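From: Colette Lemaire
To: Otach rooms and halls list
Date: 2025-02-15
Subject: Re: [otach-rooms] Covering the walls in the small room

Hello Takeshi, and hello everyone,

Takeshi Sekiguchi wrote:
> We have the little room at Ituslow until April and the walls are in
> a sorry state. We're not allowed to paint or put in any screws.
> Mathis says you did yours with black cloth and clips. Does it stay
> up? And what did you do about the door, if anything? Ours is very
> plain and the children have already asked if they can decorate it.

What a lovely thing to come back to after a week away! Yes, Mathis is quite right, it was cloth and clips, and I'm so glad he passed it on, as I'd been meaning to write it up for the list ever since we finished and then the half-term bookings came in and I forgot all about it.

The cloth came from Charpentier, off the end of a roll, and I bought far more than I needed. Do measure first. I went by eye and have been making cushion covers out of the leftovers ever since. We hung it in separate sections, and I'd do the same again, as one long piece is a beast to lift and you need someone at each end who is in a good mood. Small dark clips along the top edge are plenty. Mine sagged a little the first night, so I moved two of them closer to the corners and it has behaved itself since.

I did mean to iron it. Malte Böttcher kindly offered his steamer, and I said yes and then never went round to fetch it – so the creases are still there and I've grown rather fond of them. If you are fussier than me, steam it once it is hanging and you'll save yourself a sore back.

The letters go on last. Big chunky ones in cheerful colours look marvellous against black, much better than they ever did on the old cream wall, and you can see them from the corridor. Stand well back and have somebody else hold them up before you fix anything.
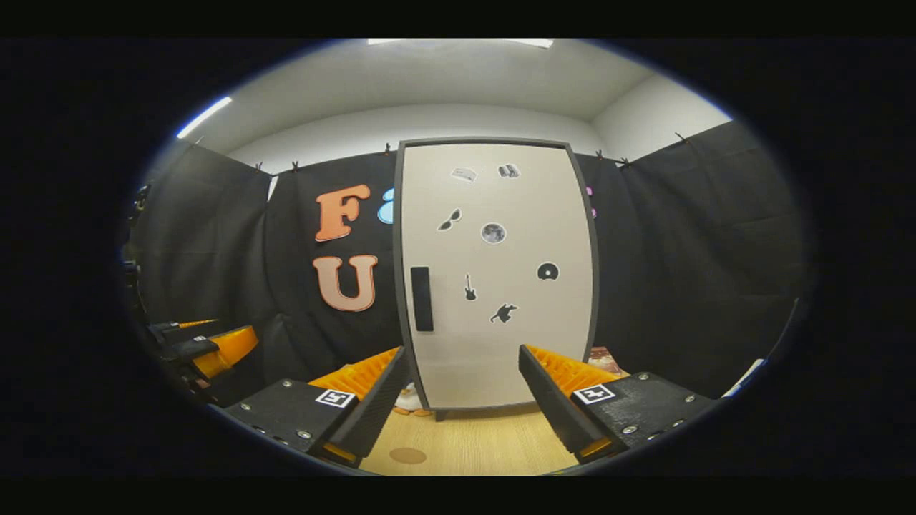

As for stickers, I'd say let the children loose, but give them a limit or you will lose the door altogether. We had a big mixed sheet from Gretik and kept to the black and grey ones, music things mostly, with a moon and a pair of sunglasses, and left plenty of the pale surface showing between them. Try one in a corner for a few days first to see how it peels. Ours lifted cleanly with a warm cloth when I changed my mind about where one should go, though I can't promise yours will do the same.

I have a good length of the black cloth left if you'd like it, and a bag of clips. Kęstutis is driving over your way soon and could drop them in.

Warmest wishes to you all,
Colette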